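Stamside Student Writing > Help Desk > Solved Tickets > Essays and Opinion

Submit Browse Contests Teachers Help Sign in

Published essay stops in the middle of a paragraph, but the draft is all there

Opened by: Irena Zieliński
Handled by: Przemysław Górecki
Section: Opinion, Medicine and Ethics
Status: Solved
Opened: 2024-11-11

14 comments 3 shares

What was reported

Hello, and thank you in advance for reading this, as I know you must get a great many messages from teachers at this time of year. I teach an ethics elective for juniors, and one of my students, Lucyna Zalewska, has written an essay on whether people should be counted as organ donors unless they say otherwise. It is a thoughtful piece. She talked to her aunt, who is a transplant nurse, and she changed her mind partway through the writing, which I was very glad to see, and she kept that change of mind in the essay where a reader can follow it.

The trouble is that on your site the essay ends in the middle of her fourth paragraph. The last words a reader sees are "and if a family is asked at the worst moment of" and after that there is only the comment box. In her draft the whole thing is there, with the part about her aunt and the conclusion. Her draft page says 1,393 words. The public page says 917. The limit for the Opinion section is 3,000, so she is nowhere near it.

It matters more than it might with another topic, I think, because where it stops she has given only the argument for presumed consent and none of her doubts about it. Two people have already left comments scolding her for not considering religious families, and she does consider them, at some length, in the part nobody can read! She is being a good sport, but I would love to get this put right.

We have tried logging out and in again, and I looked at it on my own phone and on the library computer, with the same result.

Irena

First reply

Hi Irena, what a kind and careful message, and I'm so sorry this happened to Lucyna's essay. I read the draft this morning with my coffee (I'm allowed to see drafts when there is an open ticket) and I liked it very much, especially the paragraph where she tries out her own argument on her grandfather.

The first thing I've done is close comments on the essay for now, so that she doesn't collect any more complaints about things she did write. The two comments already there are hidden, and I can bring them back later if she would like to answer them. Some writers do want to.

Could you ask her where she wrote it? I mean whether she typed it straight into our box or brought it over from another program. And did she use any footnotes?

Przemysław G.

Reply from Irena

She wrote it in Kumsa, which is what our school uses for everything, and copied it across. There were footnotes, yes, four of them, because I am rather strict about sources and I ask for them even in opinion pieces. She took them out before submitting because she saw in your guidelines that links should go in the text. She says she is sure she took out all of them.

What I tried, in order

I'm writing these out in full because two other teachers have asked about short essays this term, and it may save them some waiting.

1. Republished the essay from the draft with no changes. The public page still showed 917 words.

2. Cleared the saved copy of the page on our side. We do keep one, and sometimes an old version hangs on longer than it should. No change, though it did fix a wrong title on another essay in the same section, so it wasn't wasted.

3. Checked the sensitivity filter. Essays in Medicine and Ethics go through an extra read, and a moderator can hold back a passage that describes someone's illness too closely. I asked Krystyna Rutkowska, who does those reads, and she had passed the whole essay with a very nice note on it. So no one had held anything back.

4. Copied the draft into a blank test essay and published that where only staff can see it. It stopped at the same word, which told me the problem was in the text and would follow it wherever it went.
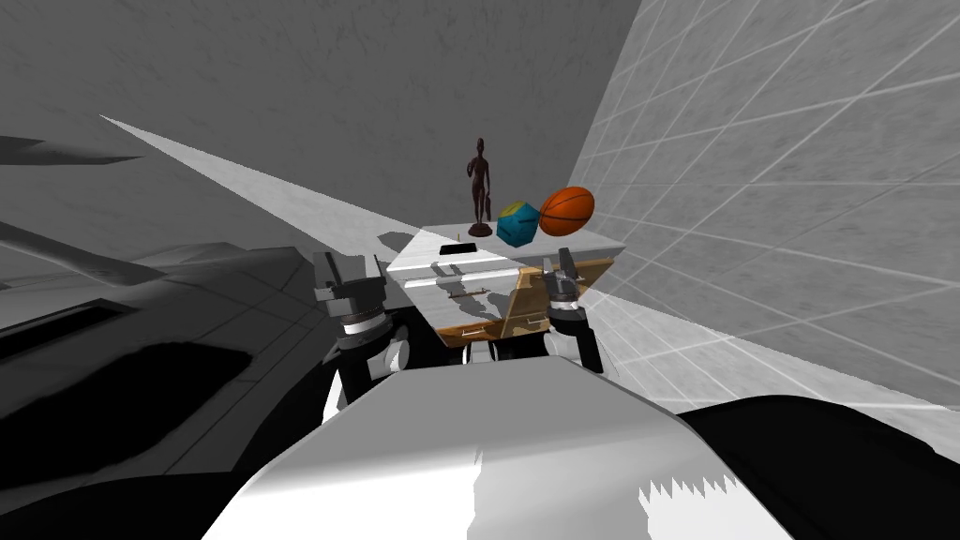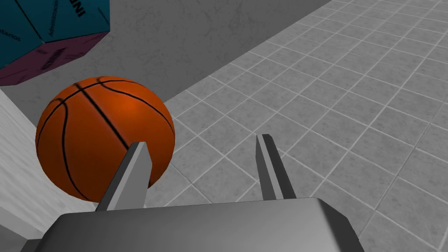 5. Cut the test essay in half and published each half by itself. The first half came out whole. The second half came out completely blank, title and all, and that gave me quite a start.

6. Opened the second half in Grelard, the plain editor our staff use, with hidden characters turned on. Right after "the worst moment of" there was a leftover footnote marker from Kumsa. The number was gone, so Lucyna couldn't possibly have seen it, but the little wrapper that used to hold the number was still sitting there. Our public page reads that as the end of the essay. The draft page ignores it and carries on.

7. Removed the marker and published the test again. All 1,393 words.

Fix

I've removed the same marker from Lucyna's real essay and republished it. Nothing she wrote has been changed. Her other three footnotes had come out cleanly. I've passed the marker itself along to Przemysław Śliwiński, who looks after the public pages, and he has it on his list. Until that is done, anyone coming from Kumsa can avoid the problem by choosing "Paste as plain text" in our box. You do lose italics that way and have to put them back by hand, and I know that is a nuisance with book titles.

Would Lucyna like the comments opened again?

Reply from Irena

It is all there, I have just read it through to the end on my phone in the hallway. Thank you, and please thank Krystyna too. Lucyna would like the comments open and the two old ones put back, as she has written an answer to the one about religious families and is rather proud of it. I have told the rest of the class about the plain text paste. One of them had an essay on hospice visits go up in September that always seemed to me to end a bit suddenly, so I may be back with another ticket once I've compared it with his draft.

Closing note

Comments are open, and both old ones are back in their places. Irena, do send the hospice essay whenever you're ready and put my name on it so it comes straight to me.

Przemysław G.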